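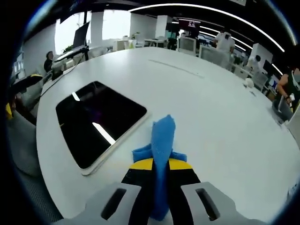
Does wiping a tablet with a dry cloth clean it? It moves the grease around, mostly, and it takes the dust off. For anything more you need a slightly damp cloth and some patience.

I went to the Stultix open day with that question and came home with it more or less intact. The invitation promised "a fresh look at the shared desk," and I have been to enough of these to know that a fresh look usually means a new chair and a bowl of candy. Stultix looks after shared offices: the furniture, the screens, the cleaning plan, the whole lot. Their claim is that a shared table can be kept in decent shape by the people who sit at it, with one cloth and a short routine, and that you can then cut back on the evening cleaners. I manage a floor for Ostermann, where we tried something of the kind once. It lasted until December.

The room itself I liked more than I expected to. It's a working office and they hadn't cleared the staff out for us, so people were at their desks while we shuffled past. White desks run off toward the back in a row, with white monitors on them, and the ceiling is black with long curved lights. I would not want to dust those lights. There is daylight from the window side, which does a white table no favors -- every smear shows if you bend down a little.

The table is the part they want you to look at. Big, white, rounded at the edge, no corners to catch your hip on. It is a good table. It's also a table with a seam across the top, faint and gray, and I asked what happens to crumbs and coffee in a seam like that. I was told the routine covers it. The printed routine, which I have in front of me now, says nothing about seams.

The cloth is blue and soft and goes by the name Tusow. They say it can be washed up to 400 times, and the handout has a figure of 981 for the tables now on the plan. I asked over what period, and whether that meant tables where somebody was wiping or tables where somebody had been handed a cloth. The answer was that they were "still gathering that." Fine. But then maybe leave it off the handout.

Screens are where I have my real doubts. A black glossy tablet lying flat on a white table is about the hardest thing in an office to keep looking clean. It catches every ceiling light in the room, and a streak you'd never notice on the tabletop sits there all day. The routine gives it 30 seconds: switch it off, fold the cloth, wipe in one direction, turn the cloth, wipe again. Nothing wrong with that. My mother did the television the same way. Whether a room full of adults will do it after every meeting is another matter, and no cloth is going to settle it.

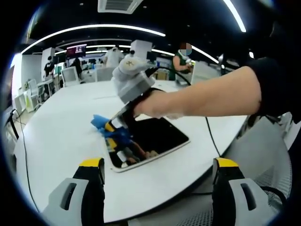
One visitor from Foleck remarked over coffee that their floor had kept up a routine very much like it for two winters, and that the tablets were never the trouble: it was the chairs, which no one had thought to put on the list.

I went back and looked at the chairs after that. Gray mesh, at least one of those by the big table. Mesh holds lint like nothing else, and a soft cloth just skates over it. You want a brush, or a vacuum with the small head. Stultix sells neither, as far as I could find out.

Parking was easy, for those going to the next one. Signs from the elevator were poor. The coffee ran out before the second talk, and the second talk was the first talk with different slides. I took 3 of the cloths home, since they were free, and did the kitchen tablet with one the same evening. It looked all right under the lamp. I'll see what it looks like in the morning sun, and I have not canceled our cleaners.

Posted 31 October 2021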